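Hard Water, Soft Numbers: Poul Overgaard on Scale in Small Buildings

April 2022

Poul Overgaard has spent most of his working life on the mineral deposits that form inside hot water systems. He trained as a chemist, moved into plant maintenance at Sison, and now advises building owners through a two-person office in Edow. We spoke by phone about limescale, softener sizing and why he distrusts most of the test strips sold to homeowners.

He begins with the units. "Hardness gets reported four or five different ways, and people mix them up," he says. "Grains per gallon, milligrams per liter, German degrees. A man calls me and says his water is 14. I have to ask him 14 of what." In grains per gallon, 14 is very hard. In German degrees it is still hard, but a softener set for the first figure will regenerate far too often if the second was meant.

The error is common in equipment bought from abroad. Overgaard describes an apartment block at Sitgate where the softener had been programmed in the wrong unit at installation. It consumed salt at nearly twice the intended rate. The owner had blamed a leaking brine valve and replaced it twice.

"The valve was fine both times," he says. "I have one of them on a shelf."

Scale itself is mostly calcium carbonate. It stays dissolved in cold water and comes out of solution as the temperature rises, so the heating element or the heat exchanger takes the first deposit. Overgaard sets storage tanks at 140 degrees Fahrenheit for control of bacteria and accepts the scaling that follows. Lowering the tank to save the element is a trade he will not make.
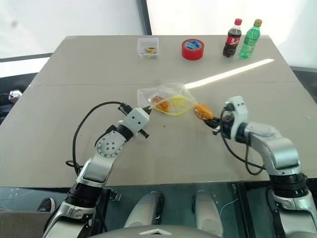 His preferred measure of a system's condition is the recovery time: how long the tank takes to return to its set temperature after a fixed draw. He records it at commissioning and again at each service. A drift of a few minutes is normal. On a gas-fired tank with scale across the bottom, he has seen recovery lengthen by 30 percent before anyone in the building complained.

"People adjust. They shower at a different hour," he says. "The meter doesn't adjust, so I look at the meter."

The largest job he discusses is Flultuven, a former boarding school converted to apartments. It has a single recirculating loop and one plate heat exchanger. Over the first year the building used 2,309 units of gas for hot water, and the pressure drop across the exchanger rose steadily from September onward. Overgaard isolated the plates, flushed them with a citric acid solution and measured again. The pressure drop returned to within a small margin of the original reading. The cleaning cost 890 dollars, including labor.

He is careful about what that result shows. "It shows the plates were dirty and then they were clean. It doesn't tell you the right interval. For that you need two or three cycles, and we've had one."

On magnetic and electronic descalers he is brief. He has tested several on a side-by-side rig with two identical elements fed from the same supply - one treated, one not - and weighed the deposit on each. The differences were smaller than the variation between untreated runs. He does not install them.

Test strips get a little more patience. Overgaard considers them adequate for telling soft water from hard, and poor for setting equipment. The color blocks are widely spaced, and the reading changes if the strip is left too long. He uses a drop titration kit, run twice, with the sample taken from a cold tap upstream of the softener.

"Write down which tap," he adds. "I have notebooks from the nineties full of good numbers, and I don't know where half the water came from."

Asked what a building manager should do with no budget at all, he suggests flushing the bottom of the tank through the drain valve and keeping the gas readings in one place. Old drain valves can fail to close again, so he checks that a replacement is on hand before opening one.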